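Kitchen tips for a student gripper project (from someone who didn't think it would work)

Filed under: Kitchen, Small Jobs

I should say up front that I don't believe a machine is going to put away my dishes in my lifetime. I have heard that promise since I was in school. So when the after-school robotics club asked if I would help with their kitchen project, I told them I would help with the kitchen part and keep my opinion of the rest.

The project is called Peltum. The students use grippers held by hand to do ordinary chores over and over, and the recordings are supposed to teach an arm to do the same chores later on. There is a spring competition at the end of it. My side of the deal was to look at how they set up a table and tell them what a person who washes up every night would change. Most of what follows works just as well if you have ordinary fingers.

Drying racks

Put the rack in the middle of the table, well away from the edges. The students began with it in a corner, where one hand had no room to come in from the side. I do the same thing at home out of habit and bang my knuckles on the wall.

Plates go in the upright dividers, one per slot. Skip a slot if the plates are deep. The flat part of the rack is for cups and anything with a stem or handle. A big bowl can go at the back, but turn it over if you want it to dry. Mouth up, it will hold a spoonful of water until morning.

Chopsticks

I would have started with spoons. The club started with chopsticks, against my advice, and spent most of October regretting it. A chopstick is thin and light and rolls away the moment you touch it wrong. Their log for the first month shows 148 tries at moving a single chopstick from table to cup, and 39 that counted as clean. The teacher called that encouraging. I wouldn't pay a dishwasher who dropped things at that rate.

Still, a few things helped, and they help people with stiff hands too:

Take hold near the top third and let the rest hang down. Grabbing in the middle makes it swing.

Close slowly. A hard squeeze on a round stick shoots it out sideways.

Use a cup with some weight to it. A light cup goes over as soon as a long stick leans on the rim.

Store them eating end up if the cup is clean, and wipe out the bottom of the cup once a week. You will be surprised by the sludge.

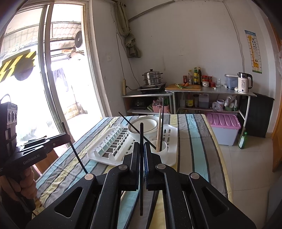
Faith Massawe wrote in after I posted my first notes to say that I was being too hard on the chopsticks. Her view is that a spoon lets you get away with a sloppy grip and a chopstick doesn't, so the kids were right to learn on the hard one. She also said she dries hers lying flat on a towel, all pointing the same way, and has never had a cup tip over in her life.

Fair enough on the towel. I tried it and they do dry faster. On the other point I haven't moved. You can learn a hard thing first and still have nothing useful to show in spring, and I have seen enough science fairs to know how that goes.

Tablecloths

Pull the cloth tight or take it off. Folds catch the feet of a rack, and small things settle into them and are hard to pick up. If you like a cloth, clip it under the table at both ends. Binder clips are fine.

Stripes are a question I was asked to settle and couldn't. One student swears they help her line things up. Another says a plain cloth would be easier for the software. I like stripes for hiding tea stains.

Timing

The club works in blocks of 30 minutes, then stops. I thought this was soft until I held one of the grippers for a whole block myself. Your wrist knows about it the next day. For ordinary washing up, the same rule is worth stealing if you have a bad thumb: stop, shake your hands out, go back.

Reset the table the same way after each round. They keep a card that lists 4 steps:

Rack back to the middle
Cup in front of the bowl
Chopsticks sorted by length
Loose items off the table

I have put a version of that card inside my own cupboard door and it gets followed when I'm the one in the kitchen.

Next time: jar lids. They want to try them with the gripper. I have told them what I think.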